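Hello again from the Skorkwood desk, and thanks for your patience with this one. July was busy! The trial monitoring project your grant pays for has now logged 3193 pages of court papers on people detained at the Ceselov protests, and we've put 2 of our 3 planned briefings online.

Getting into hearings is still the hard part. The court lets us in for the morning list, then closes the doors after lunch — we've written to complain and had a very polite reply that didn't answer the question. Defence lawyers have been brilliant about filling the gaps.

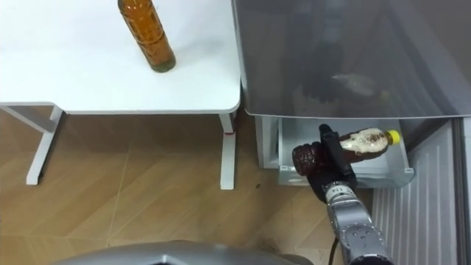 Table and fridge, Skorkwood

The Mägi database is slower going than I'd hoped (my fault, I underestimated the typing). Around 30 case files still need checking against the police charge sheets before I'd be happy for anyone to quote them.

Plundo have agreed to keep hosting the archive on the same terms, so the budget hasn't moved. The third briefing, on bail conditions, is in draft and I'll send it over once the lawyers have read it.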